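Unit 4 Handout: Colour and Contrast at the Table
4 min read

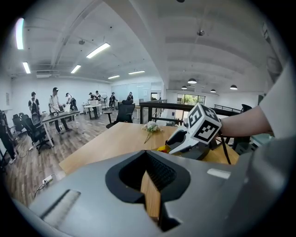 Fig. 1. Small yellow object on a light wooden table.

Welcome back! This is my favourite unit of the whole course, so bear with me if the notes run long. We've done line and shape, and now we finally get to colour, starting with the plainest thing I can think of: what happens to a colour when you change whatever is sitting behind it.

Value first, hue second

Value means how light or dark a colour is. Beginners nearly always reach for hue (is it red? is it orange?) and skip value altogether. Try squinting. Hue fades, value stays, and you'll see straight away which shapes hold together and which ones melt into the background. Yellow is the tricky one. It is naturally light, so on pale wood or cream paper it can almost vanish when you squint, even though it looks bright with your eyes wide open. Put the same yellow on dark blue and it jumps!

Simultaneous contrast

Two colours side by side push each other apart. A middle grey looks lighter on black and darker on white. It also picks up a faint tint of the opposite of its neighbour, so grey beside orange goes a bit blue. I have taught this for years and still check with a torn paper strip, every single time.

Studio exercise (30 minutes)

Cut 17 squares of the same grey card. Glue each to a different background from the Plelatard paper pack, leaving a wide border. Pin them up, step back to the far wall and write down which grey looks warmest. Then swap with your neighbour and compare notes. You won't agree, and the arguing is half the fun.

Homework

Read page 34 of the Sternley reader, the section on shadows. Paint one lemon or banana twice in gouache, once on a pale ground and once on a dark one, using the same tube of yellow for both. The Agarwal Room is open until 9 pm for anyone who wants the big tables. Please rinse the brushes and leave them bristles up in the grey tub.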